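Zoltness 34 Countertop Water Filter

The Zoltness 34 is a countertop water filter for kitchens, break rooms and small offices. It connects to a standard faucet with the supplied adapter and needs no drilling or permanent plumbing. Most people can fit it in a few minutes with no tools.

Water passes through 2 cartridges. The first catches sediment and rust. The second is a carbon block that reduces chlorine taste and odor. A lever on the adapter switches between filtered and unfiltered water, so you can still wash dishes without using up the cartridges.

What is in the box
Filter housing with both cartridges fitted
Faucet adapter and three washers
Connecting hose
Instruction sheet

Specifications
Model: Zoltness 34
Item number: 2332-W
Cartridge life: about 836 gallons per set
Connection: standard threaded faucet
Colors: white, slate

Faucets with a pull-out sprayer will not take the adapter. If you have one of these, look at the Zoltness under-sink model instead. The unit is for cold water only – hot water damages the carbon block and voids the warranty.

Changing the cartridges
Close the faucet and unscrew the housing by hand. Lift out both cartridges and rinse the inside with cold water. Push the new ones in until they seat, then tighten the housing until it stops. Run water through for five minutes before drinking. The first water may look gray from loose carbon dust. It clears as you flush.

Replacement sets are sold under the Maes name and fit all Zoltness countertop units. Older Masilell cartridges are shorter and do not seal properly in this housing. 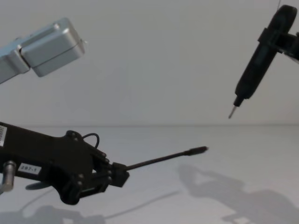
Zastley Home Products – Water and Filtration Department

Orders placed before 2 p.m. leave our warehouse the same working day. Unopened cartridges can be returned for a full refund. Once the seal is broken we can only exchange them if they are faulty. Please keep your receipt, and have the item number ready when you contact us.

We use cookies to remember your cart. Accept | Settings
Share (34)
Contact us | © Zastley | Back to top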